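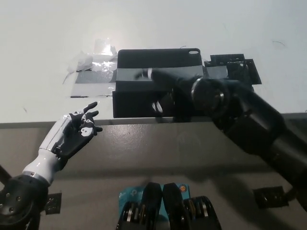 Right hand on the black case, left hand open. Grey tape holding the case down.

From: Do-yoon Yeo
To: robotics club list
23/06/2022

All - pic attached from the Stallham bench. Need someone to redo the tape before the Gellthorpe demo, and a new colour chart for the joints. Left hand is still on the old finger limits so dont run the May script on it. Back at 10.

> Žydrūnas Grīnberga wrote:
> Is the case going to stay taped or do we get a proper clamp? Budget says 500 left for the term.
> Also who has the Pyo login?

Taped for now. Clamp quote from Braleo came in over that, will ask again. Login is with me, will send it seperately.

Do-yoon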